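About Mikance

Mikance dries, grades and cuts small-section hardwood for furniture shops, instrument makers and schools.
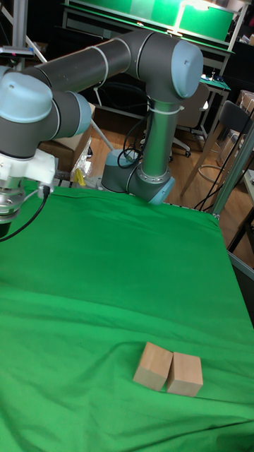 What we supply

Stock is held in beech, maple, ash and birch. Standard blanks run from 20 mm to 200 mm in length. Longer sections are cut to order at the Guvside yard. All blanks leave with a moisture content between 6 and 8 percent, measured with a pin meter at both ends and once at the center. Readings are printed on the batch label.

We do not apply finish, wax or end sealer unless the order calls for it. Customers who glue within a week of delivery usually prefer bare ends.

How the company is set up

Mikance began as the offcut department of the Evier sawmill. The mill sold its short pieces as firewood until a cabinet shop asked for them sorted by species and thickness. That order became a price list, and the price list became a separate company. We still buy most of our beech from Evier, green, in 335 mm bolts.

Drying takes place at Guvside in six kilns. Each kiln holds one species and one thickness at a time - mixed loads dry unevenly and are no longer run. Cutting, sanding and packing are done at the Sipos building, which also has the trade counter.

Grading

Grade A has straight grain and no knots on any face. Grade B allows pin knots and mineral streaks. Grade C is sound wood with color variation and is sold by weight. Pieces with checks deeper than 1 mm are rejected and go to the boiler that heats the kilns.

Ordering and visits

The trade counter opens at 7 a.m. and is closed on Sunday. Orders for cut-to-size work need a drawing with tolerances marked. Without tolerances we cut to plus or minus 0.5 mm. Kilns are shut down for service in December, so thick ash is often short in January.

Related pages
Moisture content and storage
Grade chart
Cut-to-size order form
Directions to the Sipos counter
Delivery zones and pallet rates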